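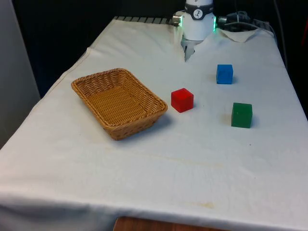
Yellowed marks on a white activity table cloth, and care of the wicker basket used with it

Ralthorpe Family Center

Our organization maintains a play and learning room for young children and the adults who accompany them. One table in the room is kept covered with a white cloth, on which we set out a wicker basket and solid colored blocks in red, blue and green. Children are invited to name a color, to place the block of that color in the basket, and to take it out again. The activity is simple and is in steady demand.

We request advice on the following matters.

The cloth is no longer a true white. It has faint yellowish marks, a pale brownish stain near the front edge, and a faint streak running across the front portion. The stain near the edge is of most concern to us, as that is the side at which the children sit. The cloth was donated, and its care label had been removed before it reached us. We are therefore unable to state the fiber. It has been laundered in warm water with ordinary detergent on several occasions, and the marks were present after each laundering. We have not used bleach. We do not know what caused the stain. Weak tea and apple juice are both served in the room.

The cloth also does not lie flat. It wrinkles in several places and bunches toward the back of the table. Staff smooth it each morning, and by mid-morning it has shifted again. The surplus fabric hangs over the front and the left side, and we have been asked whether this overhang presents a pulling hazard for toddlers.

Finally, we would welcome guidance on cleaning the basket, which is handled by a large number of children in the course of a month. It has a thick braided rim and a woven interior. We are reluctant to immerse it in water without advice. The blocks themselves have not presented any difficulty.

Our budget for the room is modest, and we would prefer to retain the present cloth if it can be brought to an acceptable condition. The room closes early in the afternoon, so overnight soaking is possible.

Share (3)

Deschamps Linen Service

The following recommendations are offered on the basis of the information supplied. Where the fiber is unknown, treatment should begin with the mildest method and proceed only if the cloth shows no harm.

First, the cloth should not be placed in a hot dryer, and should not be ironed, until the marks have been treated. Heat will set many stains of plant origin, and both tea and apple juice belong to that group. If the cloth has previously been dried on a high setting, complete removal may no longer be achievable, although considerable lightening is often possible.

Before treatment, select a place on the hem that is not visible when the cloth is in use. Apply a small quantity of the cleaning solution to that place, wait 10 minutes, rinse, and allow it to dry fully. If there is any change in color or texture, discontinue.

For general yellowing, an oxygen-based laundry whitener is preferred. It should be dissolved completely in warm water before the cloth is added, in the quantity stated on the package. Undissolved powder resting on fabric can produce uneven patches. The cloth should be fully submerged, and a white plate or similar clean weight may be laid on top to hold it under the water. Leave it overnight. In the morning, launder as usual and add a second rinse to the cycle. An article used by small children should carry no residue of the product.

For the brownish stain near the edge, treat the place directly before the general soak. Mix 2 tablespoons of white vinegar with a cup of cool water and dab the stain from the outside toward the center with a clean cloth. Do not rub. Rinse thoroughly before proceeding to the whitener. Vinegar must never be combined with chlorine bleach, and we advise against chlorine bleach in this case altogether. On certain synthetic fibers and finishes it will itself cause yellowing, and a cloth of unknown fiber may be one of them.

The streak across the front portion should be examined separately. Discoloration in a long line frequently develops along a fold when a cloth has been stored for an extended period without having been fully rinsed. Detergent residue and starch both darken with age. If the line corresponds to a fold, the overnight soak is the correct treatment, and no spot treatment is needed. For future storage we recommend that the cloth be rolled on a tube and covered with a clean cotton sheet. If it must be folded, refold it along different lines from time to time.

If the marks remain after 3 treatments, we would regard them as permanent. Further treatment would weaken the fabric without improving its appearance.

Dry the cloth on a line out of doors where this is possible. Sunlight has a mild whitening effect. Bring it in while it is still slightly damp and press it on the reverse side with an iron set low. This will also address a portion of the wrinkling.

Share (10)

Jamard Table Rentals

We can speak to the shifting and the overhang. The stains have been covered in the previous reply.

A cloth laid directly on a smooth tabletop will move whenever a child leans on it. The remedy in common use is an underlay. A rubberized shelf liner or a felt-backed table pad, trimmed slightly smaller than the tabletop, will hold the cloth in position and will also soften the sound of blocks being set down. The underlay should be trimmed so that it does not show and so that its edge does not form a ridge under the activity.

Please begin by centering the cloth. A cloth that is laid off-center will continue to creep toward the heavier side. Two members of staff should stand at opposite ends, lift the cloth clear of the table, and lower it together. Pulling at one corner will only move the wrinkles to another part of the table. Any surplus at the back may be folded under neatly and held with clips on the underside of the tabletop.

With regard to safety, an overhang within the reach of a toddler does present a pulling hazard. A child who is learning to stand will take hold of whatever is nearest. The basket and blocks would come down with the cloth, and a glossy, solid block falling from table height can cause a bruise. We recommend one of the following.

Tuck the overhang under the tabletop and secure it with tablecloth clamps, the screws of which face away from the seating side.

Have the cloth hemmed to a short drop by a local alterations shop. It may be possible to remove the stained portion of the front edge in the same operation, in which event the stain need not be treated at all.

Replace the cloth with a fitted cover having an elastic edge.

The second course is the one we would choose if the stain lies low enough on the cloth. The cloth should be measured after laundering and not before, as it may shrink. Whoever takes the measurement should place the front edge of the cloth where it is to hang and mark the line with pins while the cloth is on the table.

We do not recommend decorative weights sewn into the corners where children under 3 are present.

Share (2)

Tiltex

Just put a clear vinyl sheet over it. Wipes clean, no washing required. It is sold by the yard at fabric stores.

For the basket, use a vacuum cleaner with the brush attachment, then a cloth wrung out in mild soapy water, then a second cloth wrung out in plain water. Do not soak. Dry it upside down in moving air and away from the heater. If small ends of cane come loose at the rim, trim them flush with nail clippers and sand them lightly, or they will catch fingers.

Share (0)

Comments

Ralthorpe Family Center
We thank all those who replied. The cloth has been tested at the hem as advised, with no change in color, and will be placed to soak when the room closes this afternoon. The matter of hemming will be decided when the result is known. Shelf liner is already held in our supply closet and will be trimmed to fit.

Infant Room Supervisor
A caution regarding the clear vinyl sheet. We used one for a season in our own room and withdrew it. The surface reflected the overhead lights, and the children slid the blocks along it toward one another at speed instead of lifting them into the basket. It also trapped moisture beneath, and the cloth underneath had to be discarded.

Parish Hall Office
May we ask whether the same overnight soak is suitable for a cloth with a colored border? Ours is used for receptions of up to 200 guests and would be costly to replace.

Deschamps Linen Service
In reply to the above: an oxygen-based whitener is generally gentler on dyes than chlorine bleach, but the border should be tested first in the manner described. If any dye transfers to a damp white cloth pressed against the border, please do not soak the article. It should be taken to a professional cleaner, who should be told that the dye is not fast.

Toy Library Desk
The advice on the braided rim is sound. We inspect ours each October, before the busy months, by running an old nylon stocking over the rim and the inner weave. Any rough end will snag the stocking at once and can be trimmed on the spot.

Ralthorpe Family Center
The stocking method has been noted and will be added to our room checklist.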